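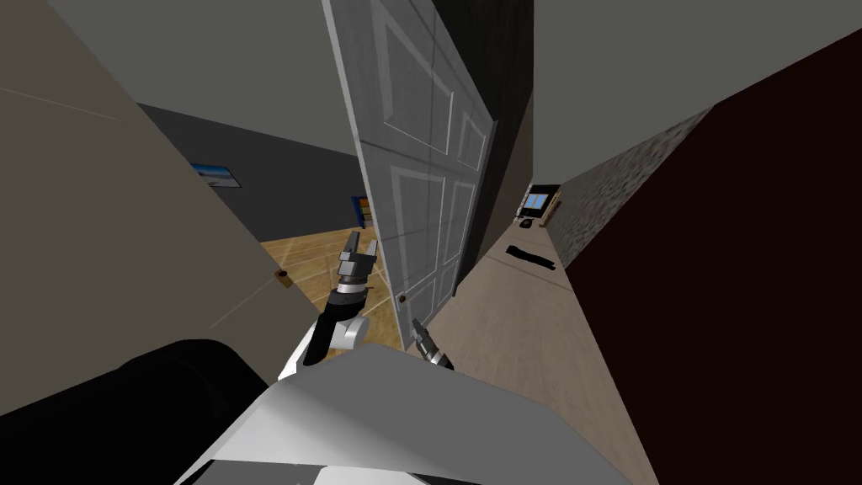
A white paneled door, partly open, in a computer rendering.

Skosbridge tightens rules on interior doors in rental housing

Landlords in Skosbridge will have to meet a minimum clear width for bedroom and bathroom doors when they renovate, under a code amendment that takes effect in October. The rule applies to buildings with nine or more units. Smaller properties are exempt unless the work moves a load-bearing wall.

The city's housing office reviewed permit files for 203 apartments before drafting the text. In 143 of them, at least one interior doorway fell short of the new width. Most were in the Madska district, where the housing stock is oldest.

Clear width is measured from the face of the door, opened to 90 degrees, to the stop on the opposite jamb. Offset hinges are accepted as a remedy where the wall cannot be altered.

Birthe Hafstein, who heads plan review, said the office expects some 70 applications in the first year. "The form is two pages and the drawing can be done by hand," she said.

Svend Bjarnason of the contractor Cutberg questioned the schedule, citing lead times for prehung units. Written comments are accepted at the permit counter until 4 p.m. on the last working day of the month.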